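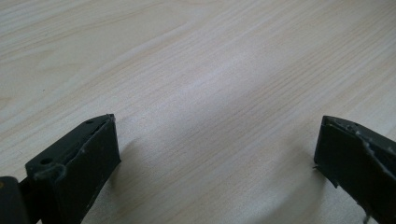
Woran erkenne ich, ob eine helle Tischplatte Furnier oder bedruckte Folie ist? An der Wiederholung: Kehrt dieselbe Zeichnung über die Länge der Platte in festem Abstand wieder, ist sie gedruckt.

13. Okt. 2019
von Myroslav Panasiuk

Sonntag, Werkraum kalt, trotzdem bis in den Nachmittag am Tisch gesessen. Die Frage oben hat mir Zlata Pasichnyk gestellt, und ich habe sie ihr am Telefon beantwortet, ohne selbst schon sicher zu sein, was ich hier vor mir habe. Die Maserung läuft eng und fein, dazwischen ein paar breitere Bögen, einzelne Streifen etwas dunkler, andere fast weiß. Der Grundton liegt bei Creme mit einem Stich ins Rosa. Esche würde ich gröber erwarten, Ahorn ruhiger. Der Verkäufer hatte »Holz, hell« in die Anzeige geschrieben, mehr nicht.

Die Platte misst 175 cm in der Länge. Mit dem Stahlmaß von links nach rechts abgesucht, jeweils ein Merkmal gewählt und das gleiche Merkmal weiter hinten gesucht. Bis zur Mitte kein Treffer. Danach bei einem der Bögen ein Verdacht, der sich beim zweiten Hinsehen aufgelöst hat, die Krümmung war flacher. Kein Beweis für Furnier, ein langer Rapport kann auf einer Platte dieser Länge durchaus nur einmal vorkommen.

Zweite Prüfung an der Kante. Die Kante ist umgeleimt und sagt deshalb wenig. An der Unterseite sitzt ein Gegenzug in Grau, sauber geschnitten. Das spricht eher für Schichtstoff, aber ich habe auch schon furnierte Platten mit solchem Gegenzug gesehen. Ostap Hladun hält die Sache für entschieden – Kunststoff, fertig. Er hat die Platte allerdings nur kurz angefasst und dann über seine Heizung gesprochen.

Dritte Prüfung mit Streiflicht. Lampe flach an die Schmalseite gestellt, Raumlicht aus. Der Glanz zieht als breites Band über die Fläche und löscht die Zeichnung dort nahezu aus. Eine offene Pore müsste im flachen Licht kleine Schatten werfen. Ich habe keine gefunden, die ich sicher von der gedruckten Linie trennen könnte. Mit dem Fingernagel quer zur Faser: glatt. Eine dicke Lackschicht würde sich genauso anfühlen.

Geschliffen wird vorerst nicht. Bei Furnier bleibt wenig Material, bei Schichtstoff ist die Oberfläche nach dem ersten Strich hin. Falls überhaupt, dann eine Probe an der Unterkante der Rückseite, Korn 800, nass, wenige Züge. Yaroslav Skoryk wollte mit 100 anfangen. Abgelehnt.

Gereinigt habe ich mit lauwarmem Wasser und einem Tropfen Spülmittel, mit zwei Tüchern, eins feucht, eins trocken. Immer in Richtung der Zeichnung gewischt, danach sofort nachgetrocknet. Das Mittel von Tristness bleibt im Schrank, auf dem Etikett steht nichts zu lackierten Flächen. Vom Hartwachs aus dem Mai ist noch eine halbe Dose da, nützt aber nur auf offenporigem Holz.

Zum Gestell: vier Schrauben nachgezogen, eine dreht leer. Das Bohrloch ist ausgerissen, die Späne darin waren grob und grau, also im Kern Spanplatte. Damit ist Massivholz ausgeschlossen, zur Deckschicht sagt es nichts. Loch ausblasen, Buchendübel einleimen, neu vorbohren. Tiefenanschlag nicht vergessen – die Platte ist dünner, als sie von vorn wirkt.

Evaristo Medrano will das Maß für die Unterlage wissen, schicke ich ihm morgen mit der Plattendicke. Dübel nachkaufen. Leim reicht noch.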